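## Section 6: Running the bagging bench during a shift

Applies to the two-arm benches at the Hinholm packing room, model Hurnent 14. Read Section 5 (power and isolation) first. If your bench still has the old grey pendant, use the supplement at the back of the binder, as the button order is different.

### 6.1 Who does what

Before the benches went in, one packer stood at each station for the whole shift. Packers now look after a bench from the side: they load produce, clear faults, check bags and sign the log. The roster title is "bench attendant" and the pay grade is the same as packer. Anyone who has been on hand packing for more than a season can ask for attendant training through Kamala Joseph.

Hand packing continues on the far line for soft fruit and anything with a split skin.

### 6.2 Before you start

1. Check that the red isolator is at OFF and your tag is on it.
2. Wipe down the tabletop. Use the neutral cleaner only – the citrus one leaves a film and the bags stick to it.
3. Look along both arms. Cables should hang free of the joints. A cable with a nick in it goes in the log and the bench stays off.
4. Check the bolts on the front rail by hand. Do not tighten them yourself.
5. Put the basket at the back of the tabletop, behind the working area.
6. Lay one bag flat between the two grippers, handles toward the basket.
7. Remove your tag, step behind the yellow line and switch the isolator to ON.

**Caution:** Keep hands, sleeves and lanyards out of the enclosure whenever the isolator is ON, even if the arms are still. A paused arm can move without a warning tone.

### 6.3 Starting a cycle

1. On the Nokov panel, choose the produce type. Pineapples are under LARGE, ROUGH.
2. Enter the order number. Leading zeros are not needed.
3. Press READY. The left arm goes to the bag first and the right arm follows.
4. Watch the first cycle through to the end. After that you may attend a second bench, provided you can see both.

With pineapples, leave the crowns on and set them in the basket crown up or leaning. The pair can overlap a little.

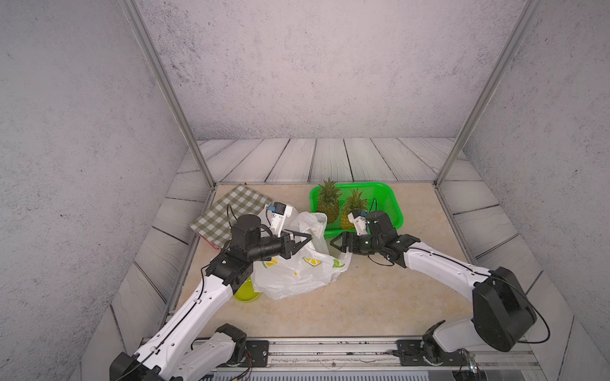

Lemlem Hadgu asked at the June training whether attendants were expected to keep up with the arms. No, she was told, and the answer now applies to every bench: the arms wait for you, and waiting time is not charged to the attendant. Loading speed is not recorded against anyone's name.

### 6.4 If a bag won't open

Thin bags cling, and this is the most common stop. The panel shows code 929.

1. Press PAUSE, then turn the isolator to OFF and tag it.
2. Take the bag out and open it by hand. Throw it away if a handle has torn.
3. Lay it back down, or lay a fresh one.
4. Remove your tag, step behind the yellow line and switch the isolator to ON.
5. Press RESUME. Do not press READY, which restarts the order from the first item.

If code 929 comes up again on the same order, pack that order by hand and mark it H in the log. You don't need a supervisor's permission for this.

**Note:** Bags from the Sutanto cartons come in packs of 500. Fan the stack before you load it into the rack.

### 6.5 Breaks and handover

- Attendants swap tasks every two hours. Standing and watching is tiring in a different way from packing, and the swap is not optional.
- Never leave a bench running for the next person to find. Pause it, isolate it, and hand over in person.
- The log entry needs the bench number, any codes, and your initials. "All good" is fine if it was.

### 6.6 Stopping for the day

1. Let the current cycle finish.
2. Press PARK and wait for both arms to stop.
3. Turn the isolator to OFF and tag it.
4. Take out the basket, any cloths and any leftover bags. Baskets go to the wash bay, cloths to the blue bin.
5. Close the log and put it back on the hook by the door.

Faults not listed in this section go to the maintenance desk, extension 14. After hours, leave the bench tagged off and write the fault on the whiteboard.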